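Jeltside swap room reopens with a proper packing table

Good news for anyone who has been tripping over bags in our hallway since the spring: the swap room at Jeltside is opening again in September, and it has had a real sort-out! I popped in yesterday evening for a nose round and ended up staying two hours, mostly because Rocío Tejada handed me a bin bag and pointed at the curtains.

If you never made it to the old one, the swap room is where people on the Costigan side of the estate drop off household bits they don't want and take home bits they do. Lampshades, saucepans, jigsaws (complete, please), that sort of thing. It closed when the shelving came down, and the lot went into storage at Fleter, where it has sat in boxes ever since with hardly a label between them. Rocío opened one marked "kitchen" and found nine odd slippers and a fondue set.

There are new shelves along the back wall now, deep enough for a slow cooker, and the books have moved to the little room next door where it's less damp. Clothes are still a no, I'm afraid. I did ask.

The bit I like best is the packing area. Last time round everybody wrapped their crockery wherever they could find a corner, and you would put your newspaper down and come back to find somebody else's teapot on it. So Meriem Benkirane came up with the idea of taping the work surface into sections, one for each person packing, and she has been trying it out with blue painter's tape over the plain brown. It's cheap, it peels off again, and you can see at a glance which patch is yours. 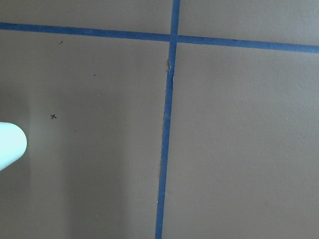

Her lines aren't dead straight and she knows it, so please don't all tell her on opening night. She wants to see how people use the space before she settles on the sizes, and if you're packing something long like a curtain pole you're welcome to take two patches and say sorry to your neighbour.

Boxes are coming from Flulturine, the plant shop by the bus stop, who have put by 60 flat ones for us. Newspaper is always wanted, and bubble wrap even more so. If you have string, bring string.

The Fleter boxes come back over in the first week of the month (there are 162 of them, I have seen the list, pray for my knees) and unpacking starts at 9 each morning. Come for an hour if that's all you've got. Meriem is doing the kettle and I have promised a lemon cake, and whoever lost a green casserole lid can collect it from Rocío, who would quite like it out of her car.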